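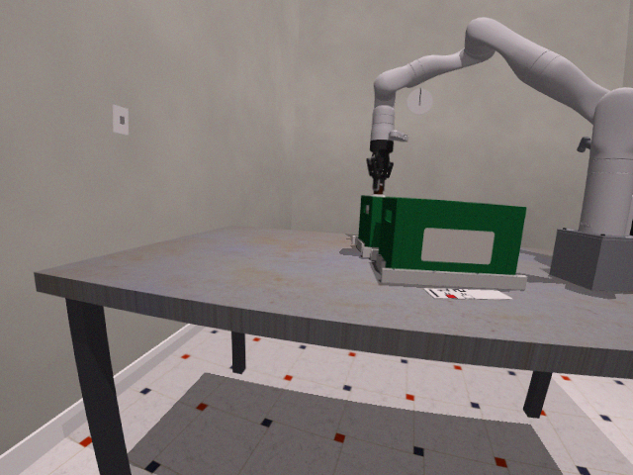 Collecting demos by hand, part 2 of the notes. Teleop first, kinesthetic after the break. Everything in sim this week, same policy code as the real arm, so sloppy demos hurt you just as much. Most of what goes wrong happens in the last bit of travel, when the fingers are pointing straight down and you're right over the corner of the green box, nearly touching the narrow top edge. Depth is hard to judge there. Slow way down. Orbit the view before you commit, one angle will lie to you.

Fidel Mansilla
July
Reading time: 3 min

Teleop (Prelline controller)
- clutch in, move, clutch out. Re-center your hand BEFORE you run out of reach
- scale starts at 1:1. Drop it for contact work
- don't chase the lag. Move, wait, look
- gripper is on the trigger, open/close only. no half squeeze

Kinesthetic = grab the arm and push it through the motion, gravity comp on. Feels easier, you get contact forces through your own hands. Downside: your body is in the camera view, and two-handed tasks are a pain. Can't do it in sim, obviously. Real arm in the Pereyra lab, sign up.

What's a good demo?
Same start pose, more or less. Vary the box position, that's where generalization comes from. Pauses are bad: the learner sees "state = same, action = zero" over and over and learns to sit there. Trim them. Recoveries are good, keep a few. If you bump the wall and back off cleanly, save it and tag it.

Numbers from last term's set: 808 recorded, 629 kept after filtering. Most of the tossed ones were long idles or a bad approach to the edge. Training on the first 330 kept gave a policy that reached fine but fumbled the contact. More reaching data did not fix that, more contact data did.

Covariate shift, again (it's on the exam). Policy drifts a little, lands in a state nobody demonstrated, drifts more. Fix: DAgger style, let the policy drive, take over when it goes off, log the takeover. Givgate does the switching, see readme.

To hand in: 5 demos each, raw logs plus trimed versions, upload to Aseo. One paragraph on what you threw out and why. Name the files properly this time pls

Last updated: July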